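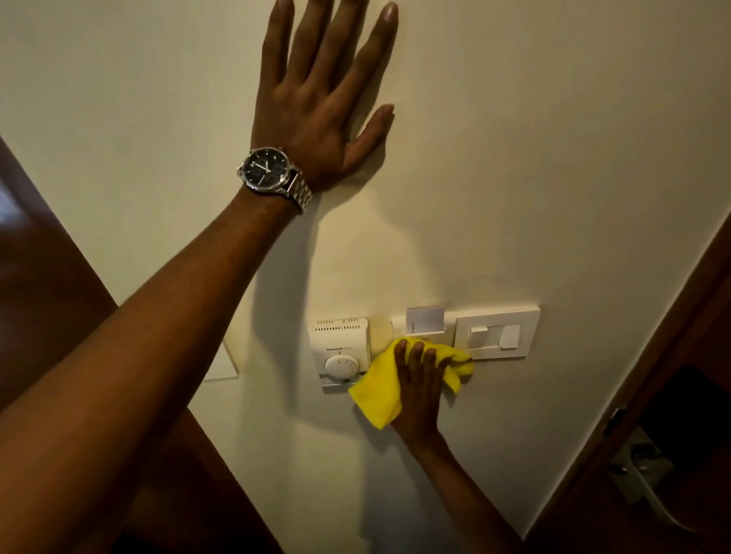 Wiping between the thermostat and the key card holder with a microfibre cloth.

Cleaning wall controls when there is a robot vacuum in the room

Updated April 2018

I clean the rooms in a small guest house, and I write these pages for people who do the same work or who have a room to let. Most of my tips are about stains. This one is about a fault which I caused myself with a spray bottle, and which ended with a robot vacuum cleaner on the stairs.

What went wrong

The rooms at Halton House have a key card holder inside the door. When the guest puts the card in, the lights and the sockets get their power. When the card is taken out, the power goes off after a short delay. The heating is not on this circuit and the thermostat works all the time.

In room 8 we also have a Skerkberg robot vacuum, with its charging station behind the armchair. Deirdre Conneely, who owns the house, bought it for the long-stay guests. It has a setting to start again by itself after a power cut if it did not finish its round. We had left this setting on, as it came from the shop.

In June of last year I was cleaning the wall beside the door. There were grey finger marks around the switch and the card holder, and I sprayed the cleaner straight on them. I was in a hurry. The liquid ran down into the slot where the card goes. I wiped the outside, it looked very nice, and I went to do the bathroom.

After some minutes the light began to go off and on. Each time the power came back the robot believed there had been a cut, and it left its station to continue. Then the power went, it turned round to look for the station, could not find the signal, and turned again. The door of the room was open because I had my trolley in the corridor. The third time I heard it leave, it went out over the door strip and along the corridor, and it fell down five steps to the landing. A guest was coming up with a suitcase. She was not hurt, but she could have been, and I still think of this when I take the spray in my hand.

The bill was 152 euro for the card holder and the visit. The robot had a cracked bumper and still works.

Why the robot did not stop at the stairs

Such machines have small sensors underneath which see an edge. Ours had hair and fluff over two of them. So there were two mistakes, and the second one was also a cleaning mistake. The book that comes with it asks for these sensors to be wiped every month. I had never turned the machine over.

Before you clean the controls

Switch off the robot with its own main switch. To press pause is not enough, and to lift it off the station is also not enough with our model, as it can wake up by itself. I now put it on the bed, upside down on a towel, and clean it at the same time.

Look in the settings for anything called "resume", "continue after power loss" or similar. If your power goes through a card holder, turn this off. The machine cannot know if it was a real power cut or a guest who went out for lunch.

Keep the room door closed, or put the trolley right across it. I prefer closed.

If a plate is loose, broken or warm when you touch it, do not clean it at all. Tell the owner and let an electrician look.

How I clean them now

Never spray at the wall. Spray a little on the cloth, outside the room if you can, fold it and press it in your hand. The cloth should feel cool and leave no drops when you squeeze it. If it leaves drops, take another one.

A microfibre cloth is good for this because it takes off finger grease with almost no liquid. Keep one colour for walls and switches only. I had a bottle of 400 ml which lasted me two weeks before, and now the same bottle lasts the whole season.

Put your free hand flat on the wall when you reach across. You push less hard on the plastic, and you do not lean on the switch by accident. (Wash this hand first, or you will have a new mark to clean!)

Wipe from above down to the sides of each cover, and go around slots and openings. A thermostat often has a row of small air slots on the top. Do not push the cloth in there. For dust in the slots I use a soft dry paintbrush, held so that the dust falls outwards.

Watch the dial. It is easy to turn it with the cloth, and then the next guest arrives in a very hot room. I look at the number before and after.

For the card holder, wipe only the front and the sides, and keep the cloth away from the slot. The card itself you can take out and wipe in your hand. Dry it completely before it goes back. Please remember that the holder can have mains power behind it even when the card is out and the room is dark. To be really safe, for anything more than a quick wipe, the circuit must be off at the fuse board.

Between two plates there is often a dark line of old dirt. Wrap a corner of the cloth around a wooden stick from an ice cream and draw it down the gap. No knife, no metal.

If liquid went in

Stop, and do not touch the plate again with a damp hand. Do not try to dry it with a hairdryer, as I wanted to do. Switch off the circuit at the fuse board, if you can reach it safely and know which one it is, and put a note on it so that another person does not switch it on. Then call an electrician. Ours was Ardalan Safavi from the firm Shahbazi, and when he opened the holder he showed me a green crust on one contact. This means that it was not only that one day. I had been spraying small amounts in there for a long time, and the robot was only how we found out.

Turn off the robot too, by hand. If it is already moving, pick it up from behind with dry hands, then press the switch.

Monthly list for the robot

Turn it over and wipe the edge sensors with a dry cotton bud.
Pull the hair out of the brush and from the small front wheel.
Wipe the metal contacts on the machine, and on the station with its plug pulled out.
Check that the resume setting is still off. After an update ours was on again.
Test it near a step while you stand below it, ready to catch.

One reader asked if a strip of black tape on the floor will keep a robot away from stairs. With ours it works some days and other days not, so I would not trust it. A closed door is better, or a low child gate which is fixed to the wall.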